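Gave up my storage unit in Clukgate on 26th September. A few people asked how I got through it all, so I'm writing it down in one go. Long thread, mute if not interested.

The unit was 60 square feet on the upper floor of the Galbraith building, behind the tyre place. I took it on for one summer when I moved into a smaller flat. I kept it for four years.

It started at 90 pounds a month. It was 110 by the end. The increases came by email each June and I paid them without reading the email properly.

I'm not going to add up the total. I did it once in the car park and didn't enjoy it.

What was in there: a dining table, four chairs, the Aletti sofa in two halves, a bike with no front wheel, a lot of books, my gran's kitchen things and 21 boxes.

Nine of the boxes were labelled "misc". I had used a thick pen and underlined it, as if that would help.

First thing I did was read the contract. The notice period was 14 days from the date they confirm receipt, which may be later than the date you send it. Mine took three days to confirm. Phone them.

You also have to take your own padlock off. If it's still on there at the end they treat the unit as occupied and charge another month. This is in the small print on page four.

I booked Fedico for the big furniture. Two hours, one van, two people. They were on time and careful with the stairs. They don't take mattresses or paint, so ask before if you have either.

The goods lift at Galbraith has to be booked separately from the van. I didn't know this. The sofa halves went down the stairs.

The sofa didn't fit in the flat. I measured the door to the flat and not the turn in the hall, which is much tighter. It went to a couple two streets away who collected it the same evening.

If you are giving furniture away, check for the fire label before you list it. Charity shops won't touch a sofa without one. Mine was stapled underneath and I nearly cut it off years ago for being scratchy.

For the boxes I made a rule that I'd open one each evening after tea and finish it before bed. No half boxes. Whatever was in it had to be kept, given away, sold or binned that night.

I broke the rule on the second evening, as that box was photographs. Leave photographs until last. You will sit on the floor and it will be eleven o'clock. 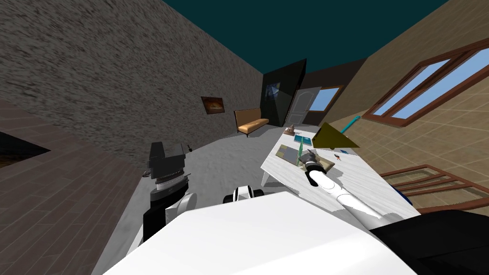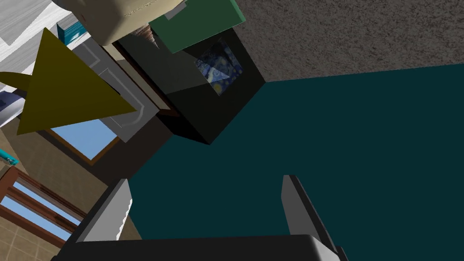
Brown cushion on the white table in the first one, black box in the second.

Soft things were harder than I expected. Cushions, throws, curtains from two flats ago. They take up a huge amount of room and are worth almost nothing second hand.

Animal rescues will often take old towels and blankets. Ours said yes to towels, no to duvets and no to anything with feather in it. Ring first, they all have different lists.

Everything that had been against the outside wall smelled of damp. The unit was sold to me as dry, and the floor was dry, but cardboard takes it in anyway. Plastic crates with lids were fine. I'd pay for crates if I did it again.

Books: I kept one shelf. The rest went in bags to three different shops over a couple of weeks. One shop asked me politely not to bring any more cookery.

Cables. I had two carrier bags of cables. I kept the ones where I could name what they plugged into, and that came to five. The rest went in the small electricals bin at the tip.

The tip in Clukgate needs a booking now and they check the number plate. If you're borrowing a car, put that car's plate in and not your own. I had to go home and do it again.

My gran's kitchen things I had been dreading. In the end I kept the rolling pin, the pie dish and the scales, and my cousins had the rest. The scales are out on the worktop and I use them most weeks.

Things I had bought again because the first one was in storage: an iron, a tent, a hole punch, a colander, a set of screwdrivers.

Things I had forgotten I owned at all: a fondue set, roller skates, a second tent.

Selling was slow. I put up around a dozen listings and made enough to cover the van. Measurements in the first line saves a lot of messages. People will still ask how wide it is.

The dining table sold to the first person who came to look. The chairs took five weeks. I should have sold them together, and everyone who came about the chairs asked where the table was.

The bike went to the repair workshop by the canal. They had a front wheel for it.

I kept a box of paperwork to do last. Most of it was bills from addresses I no longer live at. I shredded those and kept the tax letters, the pension letters and the guarantee for the boiler, which belongs to the flat anyway.

On the final day you sweep it out and they come and look. It took four minutes. They wanted the gate fob back and a signature. Deposit arrived nine days later, minus nothing.

I took a photo of the empty unit with the meter of the door lock showing the time, in case of an argument about the last month. I didn't need it.

Two boxes are still under my bed. One is the photographs. The other is the Christmas decorations, and those are allowed.

Someone asked whether you can hand back part way through a month and get the difference. At Galbraith you can't, it's whole months only. Look at your billing date before you give notice.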